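**To:** Zewditu Abdella
**From:** Fuad Gebreyes
**Re:** Two-arm folding station, where we've got to
**Date:** March 18, 2026

Hi Zewditu, this one's a bit longer than usual, so get a coffee first.

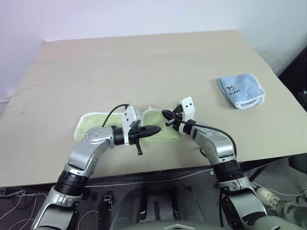
*The Birhane station with the green cloth under the grippers and the folded blue one off to the right.*

Short version for your slides: the station is running again, both arms have been re-zeroed, we're 27 days into the maintenance plan you paid for, and I still want money for spare wrist cables. Long version follows!

**The left wrist**

You'll remember from my last note that the left arm had started drifting. You'd send it to the middle of the table and it would stop a little short, then a little shorter the next day, and by the Friday the two grippers were missing their meeting point by enough that you could see it from the doorway. I blamed the software for most of a week (sorry, Tolera). Tolera Abera went through the logs and showed me pretty politely that the commands were fine and the arm was the problem.

So Gadisa and I took the wrist off. One of the screws holding the link to the wrist had backed out, and two of its neighbors weren't far behind. We cleaned the lot, put fresh threadlocker on, torqued everything to the number on the Mutness sheet and marked the heads with paint pen so we can spot any movement at a glance. Then we did the same on the right arm, which hadn't complained yet, but we had the tools out anyway.

**Zeroing**

We've changed how we do this. The old way was a metal jig bolted to the table, and it took half a morning and scratched things. Now we bring both grippers in toward each other over the middle of the table until they're almost touching, check the gap with a feeler gauge, and save that pose. Gadisa Adugna wrote it up on one page and it's taped inside the cabinet door. First time through took us 43 minutes. I'd like to see it get quicker, but I'll take that over half a morning any day.

One thing I got wrong: I did the first round with the cloths put away, and then the fingers dragged on the fabric as soon as we went back to folding. The cloth has some thickness to it, especially where it bunches up, and the border is fuzzy and grabs at everything. We now leave a cloth lying under the grippers for the final check. Simple enough, and I should have thought of it sooner.

**Cables**

This is the part where I ask for money. Each arm has a black cable that loops out from the wrist end and comes back down along the arm, and the size of that loop matters way more than I expected. Too tight and it pulls when the wrist rolls. Too loose and it can snag on the bracket. Feven Negash spent an afternoon moving the wrists through their full range by hand and watching the loops, and she's settled on a length for each side. They aren't the same length, so please don't let anybody "tidy" them to match.

The left one has a stiff spot near the connector. It works, and I don't trust it. A set of 3 spares from Wimgate would cover us through the end of the contract, and I'd rather order before May when their lead times get silly again.

While I'm on cables, the white ones on the floor under the table still need a proper tray. It's on my list. It was on my list last time too, I know.

**Cycles and upkeep**

We've logged 1732 fold cycles since the plan started. The gripper fingers are wearing a little at the tips, and I'd call it normal. The table clamps get a check every Monday along with the paint marks, and Feven has added a wipe-down of the joint collars because cloth lint was collecting there. She was right, you should have seen the rag.

The Sustow controller has been no trouble at all, so I have nothing to say about it, and long may that last.

**What didn't get done**

- The second operator still isn't trained. Tolera has volunteered, and we'll start once he's back from leave.
- I haven't written the emergency stop test procedure. We do run the test, it just lives in my head at the moment.
- The floor cable tray, see above.

**What I need from you**

A yes or no on the wrist cables, and somebody at your end to sign the revised maintenance sheet so we can retire the old jig officially. If you'd like to come by and see the new zeroing done, mornings are best, and Gadisa loves an audience. I'll send the next one of these once the spares are in and fitted.

Fuad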